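Chapter 3
Comparing Hand-Held Grippers on Soft Objects

In the previous chapter we tested grippers with hard objects: a cup, a box, a short pipe. The shape of these objects is the same before and after the grasp. Cloth is a different matter. When we lift a T-shirt by one corner, the whole shape changes, and a gripper with a good score in Chapter 2 can give a poor score now.

Before we compare any numbers, we must agree on the task. In this chapter each trial has two phases, the approach and the lift. We record them separately. 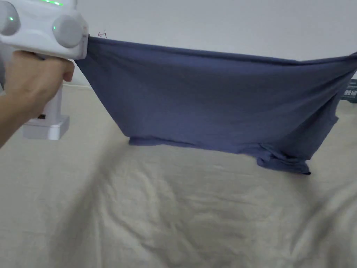
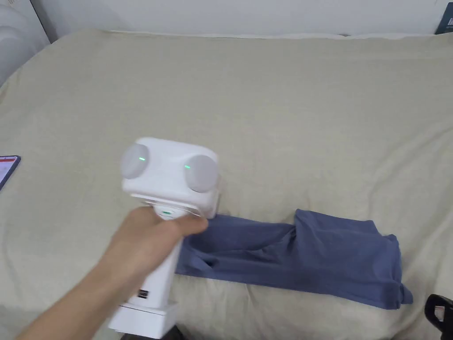
Holding a blue garment up, and hovering over it, with a hand-held gripper.

Coralie Pryor

Each gripper is tested in 200 trials, always with the same garment and the same operator. A trial is counted as good if the cloth stays in the jaws for 20 seconds. The Nuttall and the Groditz grippers are compared first, because their jaws open to the same width. The Hurkgate model has wider jaws and is treated in Section 3.4.

The reader should pay attention to the surface under the cloth. On a hard table the fingers stop at a clear height. On a bed they can push into the sheet, and then it is easy to pinch the sheet together with the garment. We will call this error a double grasp. It must be written in the log even when the lift itself is good.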